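Whey from Small Dairies: Collection and Use in the Skostcombe Area
Project report, food supply course
Student: Ulla Haugland
Supervisor: Gareth Garside

1. Background

When a dairy makes cheese, most of the milk becomes whey. A large factory can dry it and sell the powder, but a small dairy has no such equipment. I wanted to know where this whey goes, and if bakers near Skostcombe would buy it.

2. Method

In February I visited 2 farm dairies, Lenthorpe and Dunmore, and asked them to write down how much whey they had after each batch. I also sent a short questionnaire to 19 bakeries and cafés. My own baking tests were made with the bread recipe of Okton Bakery, where all the water was replaced by sweet whey. 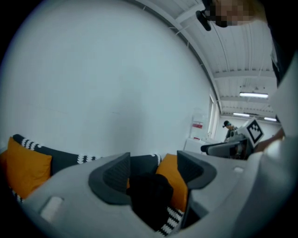 3. Results

During the month the dairies recorded 2,574 liters of whey together. Of this, 502 liters came from Dunmore, which makes cheese only in small batches in winter. Lenthorpe gives nearly all its whey to a pig farmer and receives no money for it. Dunmore spreads it on a field, and the owner told me she is not happy with this solution.

The bakeries were more interested than I expected, but they asked the same thing many times: who will bring it, and how early? Whey must be cooled quickly and used soon. Okton begins mixing at 3 a.m., so the delivery has to come on the evening before.

The whey bread had a darker crust and a slightly sour taste. I had to reduce the salt in the second test. I did not measure the volume of the loaves, and this is a weakness in my work.

4. Further work

Gareth Garside suggested to compare the cost of one shared cooling tank with the cost of separate cans. I have asked for prices for both, but only the price for the cans has arrived.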